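Coming Back to Pulik After a Long Summer

16 October 2025

I have been meaning to write this post since July, and every time I sat down to do it I ended up playing the game instead, which I suppose is a review of sorts. If you've been reading this blog for any length of time you'll know I am not a fast player. I read the signposts. I talk to every shopkeeper twice in case they've thought of something new to say. So when I tell you that I've finally seen the credits of Pulik, please imagine a small brass band playing somewhere behind me, because it has been a very long road and I am rather proud of myself.

For anyone who missed my earlier ramblings, Pulik is a farming and ferry game made by a small studio called Prasari. You inherit a leaky boat and a strip of land on the edge of a lake, and you spend your days growing turnips and carrying people and parcels between the villages. There is a story underneath it all about a flooded town, and it comes to you in dribs and drabs from your passengers. You can ignore it completely if you like. My sister-in-law did, and she has a much nicer farm than I do.

I bought it at launch, played it every evening for a fortnight, and then got stuck in the marsh at Flelgate and put it down in a huff. I expect a good many people did the same. The marsh at Flelgate was, in its original form, a thoroughly miserable place. You had to steer through it in fog, with the boat handling like a wardrobe, and if you touched the reeds more than a couple of times you were sent right back to the jetty with your cargo soaked. I must have carried the same crate of eggs into that marsh on a dozen evenings. I can still hear the little splash.

Then the July patch came along, and I'm glad to say it has changed things a great deal. The fog is still there (I would have been sad to lose it, it's lovely) but there are lanterns now on some of the posts, and you can light them yourself as you go, and they stay lit. It sounds like such a small thing! But it means that every failed trip leaves you with a bit more of the marsh lit up for the next one, and by my fourth or fifth go I had a wobbly line of yellow lights leading most of the way through. When I finally came out at the other side I put the controller down and made a cup of tea, and just left the boat bobbing there for a while with the music going.

The music, by the way, is by Aino Riihimäki, and I've had it on in the kitchen for weeks. There's a tune that plays when you row at dusk that is mostly accordion and something that sounds like a wine glass, and if I hear it while I'm washing up I go quite far away. She has put the whole soundtrack out separately and I'd say it's worth having even if you never touch the game. My favourite is the one for the ferry office, with the creaking chair in it.

I should be fair and say that the patch hasn't mended everything. The inventory is still a pain. You have one sack, and the sack holds everything, and for reasons I have never understood the fishing rod takes up as much room as a goat. You can buy a bigger sack from the trader in the third village, but it costs 300 coins, and at the point when you need it most you'll be lucky to have enough for seed. I saved up for ages and then spent the lot by accident on a hat. It is a good hat, I'll say that much, but it didn't hold any turnips.
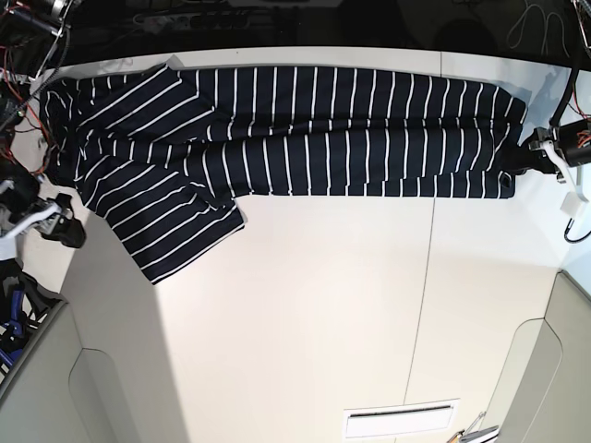

The other thing I'd grumble about is the winter. It goes on a bit. You can't plant anything, half the lake is frozen, and the passengers all seem to want to go to the one village you can't reach. I gather the idea is that you spend those weeks mending the boat and getting to know people indoors, and some of those indoor scenes are the best writing in the whole game. There's an evening with the old lockkeeper and his card table that I won't spoil. But in between there are an awful lot of mornings where you get up, feed the hens, look at the ice and go back to bed. By the end of it I was skipping days at a terrible rate, and then of course I missed the lantern fair and had to wait another whole year for it.

I did eventually get to the fair, and oh, it was worth the wait. Go with a full purse and leave the boat at the far jetty so that you have to walk in through the trees.

My friend Kerttu Lahtinen started playing at the same time as me and we compare notes by email, which has been one of the great pleasures of the whole business. She plays entirely differently. She has a spreadsheet for her crops and a timetable for the ferry, and when I told her how long I'd been in the marsh she replied with a single line asking whether I had tried going round it. I had not tried going round it. There is, if you follow the northern shore and don't mind paying the toll, a perfectly good channel that skips the whole thing. I have decided to be pleased that I did it the hard way, and I've nearly managed it.

She also put me on to the fish. I'd assumed the fishing was just there to earn a few coins, and had been selling everything I caught without looking at it. Each one has its own page in the almanac, though, with a little ink drawing and a few lines written by the boat's previous owner, and if you read them in order they make a sort of diary. I had sold most of mine before I knew! So my second year was largely spent catching them all again, and I don't regret a minute. The entry for the pike made me laugh out loud, and the one for the smallest perch did something else altogether. I rang my mother after that one.

On the technical side (you'll have noticed I'm never much use at this part) I've been playing on an elderly console and it has run very nicely. It used to stutter when you came into the big harbour in the rain, and since the patch it mostly doesn't. I've had one crash, during a save, and I lost a morning's hoeing. Loading is quick. The text was too small for me at first and I'd been leaning towards the telly like a heron, but there's now a size setting under the options, so do have a look there if you've been struggling as well. There are three sizes, and I'm on the biggest without shame.

My save file says I've ferried 1,124 passengers, and I'd be willing to bet a good many of those were the same man with the cello. He never tips. He did, right at the end, say something about the flooded town that made sense of a whole string of things I'd half forgotten, and I was so cross with myself for hurrying him off the boat all those times. Be nice to the man with the cello, if you're just starting out. Take the slow route and let him talk.

As for the ending, I'll tread carefully. I had heard that some people found it too quiet. I thought it was just right for the sort of game it is, and I liked that you could get up the next morning and there were still hens to feed. There's one choice to make near the close, about a bell, and Kerttu and I went different ways on it and have been arguing happily ever since. I rang it, she didn't. If you've finished it too, do tell me in the comments what you did, but please put a warning at the top for those still on their way.

Next I'm going to try Kauppinen, the train station one that several of you have recommended to me. I've only played the opening so far and I've already put a parcel on the wrong train. I may be a while. In the meantime I've kept my little farm going in the evenings, and the leeks are nearly ready, and I still haven't got the bigger sack.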